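Everyone on my feed has decided the answer to a bad workroom is a new chair. I have been in charge of ordering for our floor since April and I have some doubts. Thread.

1/ The pitch from Soltgate was that their task chair "resets the room." Price: $529 each. I asked what it resets. They sent me a PDF with a spine on it.

2/ Our space is the upstairs of an old plant building. White ceiling, bare beams, pipes and conduit running along where the wall starts, strip lights going back into the distance. It was never meant for desk work. A mesh lumbar thing does not change that.

3/ The other quote was Navari, $472 with a headrest you can't take off. I sat in one for a full afternoon. The headrest pushes your head forward if you're under about six feet. The rep said I would get used to it. I've been told that about a lot of things.

4/ So I went the other way and looked at what we already have, which is gray office chairs with tall backs, bought used from a place called Tindaso that cleared out an insurance office. $49 apiece. Some of them lean.

5/ The lean is what people complain about. Half the time it's the tilt knob under the seat, backed all the way out. You turn it clockwise. I did 36 of them on a Saturday and my wrist has opinions, but complaints went way down after that.
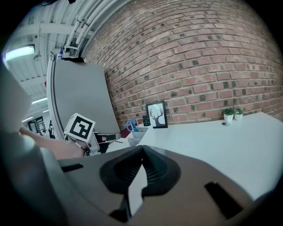

6/ The other thing the brochures skip is that a chair in a shared room is a shelf. Jackets go on the back. Water bottles end up wherever there's a spot. I have never seen a product photo with anything hanging off the backrest, and I have never seen a chair in real life without it.

7/ I asked Soltgate if the curved top edge on theirs would hold a coat. Long pause on the phone. They offered me a hook accessory, sold separately. I did not ask how much.

8/ Someone will reply that cheap chairs cost you in sick days. Maybe. Show me the study that wasn't paid for by a chair company. I looked for two evenings and every link ended up at a showroom.

9/ What I would spend money on is the lights. The fixtures near the desks are bright enough to make you squint and then it's dim between them. I got a Vishwakarma electrician's quote for moving two fixtures and adding a shade on the worst one. It came in under the price of three new chairs.

10/ I'm not sure I believe that quote either. It says "ceiling access to be confirmed," and with those pipes up there I can guess how that goes. But at least it's a fix for something I can point to.

11/ Small stuff that cost nothing and did help: moved the desks so nobody's chair backs into the walkway. Told people that whatever is still on the floor by a chair on Friday goes in the bin by the stairs. Took the arms off four chairs that wouldn't fit under the desks — they're in a box if anyone wants them.

12/ The bin by the stairs is full, by the way. Two umbrellas, one shoe. Please come and get the shoe.

13/ Soltgate wants to send a demo chair for two weeks, free. I said fine. I'm putting it at the desk by the window and not telling anyone it's new. Will report back on whether anybody notices.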